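Green Tile Returns to the Small Home

When the housing office in Koltanmont published its survey of older apartments in June, one finding drew more attention than the rest. Of the 674 households that replied, 93 had replaced painted kitchen walls with tile in the past decade, and green was the color most often chosen.

Guilan Li, who advises the office on interior repairs, traces the preference to the prewar buildings of the Kowalchuk district. Their stairwells were lined with glazed tile in uneven shades, fired in small batches and laid as they came. Much of it was lost when the buildings were divided, and some 30 stairwells keep their original walls today.

The Vavico workshop now supplies tile for both repair and new work. Its manager, Trí Vi, recommends that buyers mix several boxes before laying – a single box can hold tiles of nearly the same tone, and the wall will then show patches. Grout should be tested on a spare board and left to cure fully before a shade is approved. 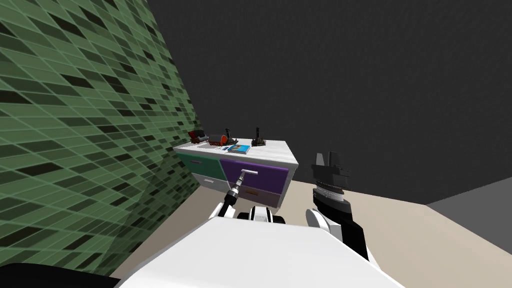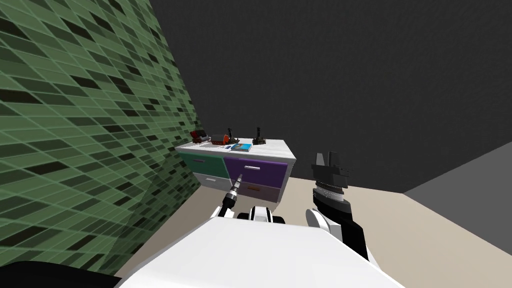 Mixed greens with pale grout lines, and a low cabinet against the tile.

Cost remains the main concern for most households. The office offers a repair grant to owners in listed buildings, and 38 applications are under review. Tenants may apply with the written consent of the owner. A separate program for the Brirnano district will open once its building register has been completed.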